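Tumetti planning and perception, September sync

Present: Ans Dekker (chair), Thịnh Cù, Nkechi Usman, Ubaldo Ruggiero. Apologies from Concetta Gatti, who is at Skollthorpe arguing about licenses.

1. Last month's actions. Three closed, one renamed so that it could stay open.

2. Bed task. Thịnh reported that the segmenter still merges the pillow with the sheet when both are cream, and on a cream bed it is very confident about it. The loose flap of the pillowcase gets its own label, usually "towel." The silver-and-white packet by the headboard is found every time, to general envy.

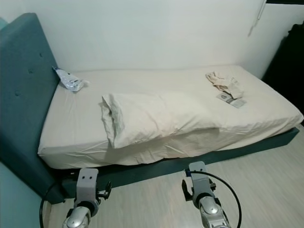 Nkechi Usman
Perception lead, minutes

Ubaldo wants the planner to clear small items before either gripper goes near the pillow. The crumpled beige cloth and the flat gray thing partly under it currently come back as one object with one grasp point. Thịnh asked what class the gray thing should be. Discussion ran 5 minutes and settled on "other."

3. Two-arm planner. Replanning timeout goes from 40 to 30 seconds. Ans asked if that makes it faster. Ubaldo said it makes it give up faster.

4. Sartori log viewer. Crashes on long runs. Agreed to do shorter runs until someone fixes it.

Actions
Thịnh: split cloth and gray object, retrain.
Ubaldo: clear-first rule, behind a flag.
Ans: ask Prarham for the calibration script again, less politely.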